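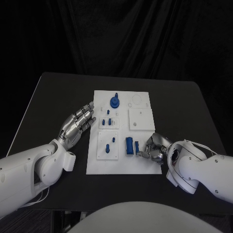
I've been meaning to write these up for ages, and the kettle has gone on and off several times while I decided what order to put them in, so forgive me if they come out a bit higgledy-piggledy. They're all to do with the software side of getting a two-armed robot to put pegs in a board without fuss. If you want help with screws, grease or flat-packed benches, the older pages are still up and still mostly right.

## Before you start anything

**Give the camera a plain background.** A black cloth behind a dark table, a white board on top and parts in one strong colour will save you more evenings than any clever filter. I spent a whole spring tuning colour thresholds against a bookcase (and one very confusing red biscuit tin) before I hung up a curtain, and after that my blue mask was a single line in the settings file. Iron the curtain if you like! I never have, and the folds haven't bothered it.

**Find the board first, then the parts.** Fit the four corners of the board, work out where it sits, and look for everything else in the board's own coordinates. When it gets nudged, as it will, you only have one thing to find again. I keep the board layout in a plain text file with a name for each plate and each hole, and both the planner and the vision code read the same file. For a long while I had two copies, one for each, and I'd rather not talk about what happened in the fortnight when they disagreed.

**Watch your shiny fingers.** Silver hands are lovely things to look at and a nuisance to a depth camera. The knuckles throw back little bright spots, and mine used to turn up in the point cloud as a scatter of stray dots over the nearest peg. Use the joint angles to work out where the hand must be, paint that shape out of the cloud with a small margin, and then go looking for parts. Prernomico has a tick box for it under "self filter", and the margin it starts with is too mean. I doubled mine.

**White on white needs a different trick.** A raised white plate on a white board hardly shows up in colour at all. Use the height instead, or light it from low on one side so the edge drops a bit of shadow. Holes are easier, being dark, but a printed or engraved circle can pass for a hole at first glance, and I have sent a peg very confidently into a drawing. Check the depth in the middle before you believe it.

## Getting hold of the small ones

Little pegs want a pinch, and a pinch wants planning from the fingertips backwards. Pick the spot on the peg where the tips should land, decide which way the hand can come in without brushing the neighbours, and only then ask for the arm. If you start from the palm you'll find the knuckles have plans of their own.

I keep a list of grasps that I've tried and liked, saved with Sethi, and it has grown to 214 entries, which sounds a great many until you see how many are the same pinch turned a little. Prune yours now and then. I do it with a pot of tea and the log open, and throw out whatever hasn't been picked since the last time.

A block standing right beside a peg deserves its own entry in that list. Come in from the open side, keep the curled fingers out over bare board, and tell the planner that the block is a solid thing it mustn't touch, with a few millimetres of padding all round. Too much padding and it'll refuse the peg altogether and sulk, so go gently. I start at five and come down one at a time.

Force limits go in before the first try, please, and stay in while you're testing. Low and slow. If the peg doesn't seat at the first push, let the controller wander in a small spiral with a light downward press, and stop it after 200 milliseconds of rising force. I used to let it press on for far longer and had a little saucer of snapped pegs to show for it.

## What to do with the other arm

This is the one I get letters about. You've a whole second arm and the job only needs one hand, so where does it go?

My answer is to park it somewhere useful, open and flat, near the part of the board it will be wanted for next. Write the waiting pose down as a proper named pose in the same file as everything else. Don't leave it wherever the last job happened to finish, or your planner will start each run from a slightly different place and you'll never get the same path twice. I call mine "resting left" and "resting right", which took no imagination whatever, and I've never once mixed them up.

Plan for both arms together even when just one is moving. It's slower to think and I know it's tempting to switch it off, but the still arm has an elbow, and elbows stick out. Nurnmont will treat the waiting arm as furniture if you ask it to, and that's a fair halfway house for a simple pick.

And do tie your cables into the model, at least roughly. A fat invisible sausage along the forearm is plenty. The planner doesn't need to know how a cable hangs, just that there's something there it oughtn't to swing through.

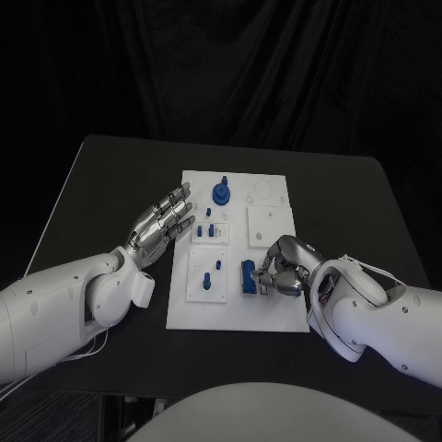
Tinesard, 25/07/2021

A few additions, after a good long weekend at the bench with the window open and the radio on low.

**Look twice at nearly the same view.** When the hand has barely moved, the parts list ought to have barely changed. I now compare each look with the one before: the same blue pegs on the same plates, the tall round part still at the far end, the block still upright near the right hand. If something has vanished and no hand was anywhere near it, the code waits and looks again before doing anything rash. It's 104 lines, comments and all, and it has caught more silly mistakes than everything else I wrote in June.

**Let hidden things stay remembered.** Close to the fingers you'll often lose sight of the very thing you care about. Keep the last good position, mark it as "remembered" and let the doubt grow slowly with time. Mine used to delete a peg the moment a fingertip covered it, then announce, quite cheerfully, that there was nothing there to hold.

**Name plates by where they are.** "Lower left" and "square, right" beat "plate_3" at eleven at night. You can put the numbers in as well, if your tools insist on them.

**Leave an empty plate in the layout.** A square plate with a hole and no peg is a perfectly good state, and the planner should be able to say so. I'd written mine to treat a missing peg as a fault, so it went hunting for one over the whole table.

**Save the dull runs too.** I've got almost 200 logs kept now, and the plain ones where everything went as it should are what I go back to when I need something to compare against. Put the layout file in with each log. Disk space is cheap and my memory is dreadful.

**Replay before you rerun.** Prernomico will play a saved log through new vision code with the arms switched off, and you can sit there with your toast and watch the outlines wobble. Any change to the filters gets that treatment here before the motors come on. Changes to the force limits can't be checked that way, so those I try over a bit of folded towel first, with one hand on the stop button.

I've still to write up the gear-shaped part with the post on top, as turning it and lifting it want two quite different grasps and I keep changing my mind about which goes first. My notes on it are in the Nurnmont folder with the other half-finished ones, and I'll put them up once I can read my own writing.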